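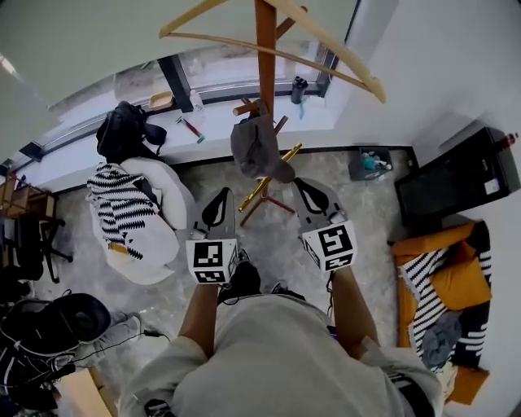 The coat stand by the window, with the zigzag blanket on the armchair.

Coat stands: your questions answered

Last updated 28 July 2020

We love a coat stand at Stemon. It takes up hardly any floor, it goes wherever you like, and it gets bags and jackets off the backs of chairs (where they breed, as far as we can tell!). These are the things people ask us most often, and we're always happy to have more.

Where should I put it?

Near the door is the usual choice, but do try a window too. Ours is in front of a big one and we're very fond of it there. Leave enough space to walk all the way round the legs, and keep it away from anything you open often. If you have a roller blind, run it up and down once before you settle on the spot.

Will it tip over?

A stand with splayed legs is pretty steady if you load it sensibly. Put the heaviest coat on first, low down, then something on the opposite side. Most wobbles come from hanging everything on the side you happen to walk past! If it still rocks when it's bare, one of the legs has probably worked a little loose. Turn it on its side on a rug and tighten whatever fixings it has by hand.

Can I use clothes hangers on it?

Yes, and please do! A wooden hanger over the top is lovely for a shirt or a light jacket you're going to wear again tomorrow. Check that it sits properly before you let go. We wouldn't put a winter coat up there, as all that weight at the very top makes the whole thing sway.

What about bags?

Fabric bags are ideal. Hang them from a peg partway down, by the loop or by both handles, and empty them first. A bag with a laptop and a full water bottle in it is much better off on the windowsill or the floor. 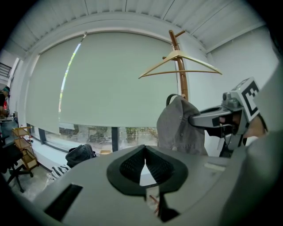 One reader, Bajwa, wrote in to say that loops are the weak point: two of hers had torn on narrow pegs, and she now sews a short piece of cotton tape behind each one before the garment ever goes near the stand. What a good idea. We've started doing it with our own things, and it only takes a few minutes an item.

How many things can I hang up at once?

Fewer than you'd like, sorry. One item to a peg keeps everything easy to grab, and you'll find you can see what you own again. When a second layer starts building up, it's time to send something back to the wardrobe. We have a good clear-out every September, when the thick coats come down from the loft.

How do I clean the wood?

A soft dry cloth does nearly everything. For sticky marks, dampen the cloth slightly, wipe along the grain and dry it straight away. Do the tops of the pegs while you're there, they gather a surprising amount of fluff.

Does sunlight matter?

It can change the colour of wood over the years, and fabric left in the same place will fade on one side. Pull the blind down on bright afternoons and give the stand a quarter turn now and then.

My floor is smooth and the legs slide. Any tips?

Felt pads! They protect the floor as well. If felt is too slippery for you, try thin rubber ones, and wipe the floor underneath before you stick them on.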